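Brultside Match Charting Guide
Section 2: Setting Up a New Player File

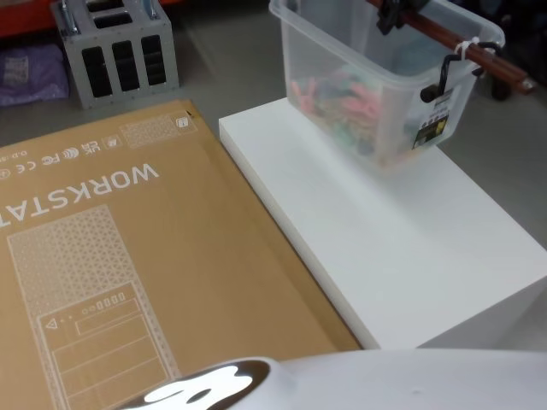 Before you chart a single point, you'll want a clean player file, and it's well worth pouring a cup of coffee and doing this part slowly. Brultside builds every career chart from the player file, so a small slip here will follow you through a whole season of tennis (I speak from experience!). Pick one way of writing each name and stick to it in every match you enter. Printing can be perfectly clear and still be awkward to read, like the big white lettering on a computer box that's lying upside down to you, and a list of names in mixed order is much the same.

1. Open the Players page and choose New File.

2. Type the last name first, then a comma, then the first name.

3. Enter the date of birth. Leave the age box alone, as Brultside works out the age for each match on its own.

4. Choose the tour level. For smaller events such as the Tlapale Open or the Bullthorpe indoor week, pick Regional.

5. Under First Season, enter the year of the player's first main-draw match. The list starts at 2000, and anything earlier has to be typed in by hand.

6. Press Save, and wait for the green check before you leave the page.

Note: If you're bringing in old results from Cuvitz, save them as a plain spreadsheet first. Each import can hold up to 1115 matches, so a long career may need to go in as 2 files. Load the older one first and the charts will come out in the right order.

Caution: Deleting a player file also deletes every match charted under it, including the ones where your player was the opponent. Make a backup before you tidy up, especially in November, when most of us are clearing out the old season and clicking a little too fast.

Retirements and walkovers are handled differently from finished matches, and you'll find them in Section 3.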